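January 1, 2020
By the Bellis Reference staff

Bretosard cure

The Bretosard cure is a folk remedy for hiccups, said to come from Derness. It calls for 27 sips of cold water.
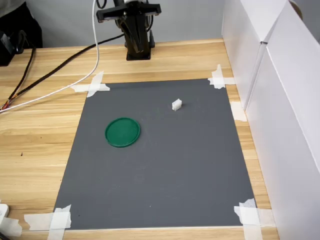 Its age is doubtful. Claims of 300 years rest on one undated leaflet.

Does it work? 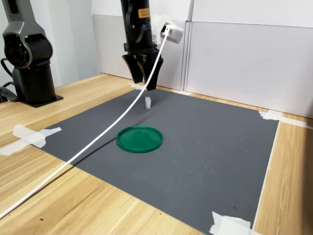
Does holding the breath do as much? Probably, as most hiccups stop unaided.

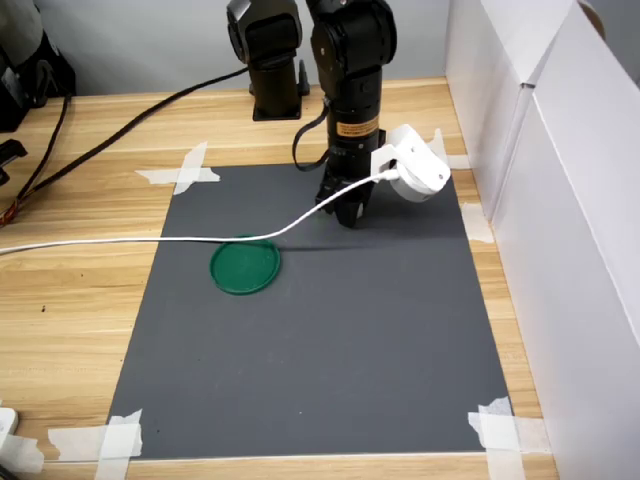

One Porkham reader objects that the sips stopped hers every time.
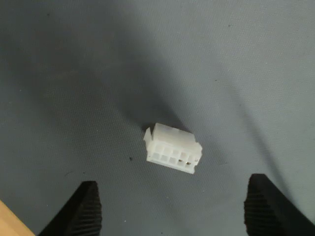 Such reports lack any comparison.

Contact | © Bellis Reference | Back to top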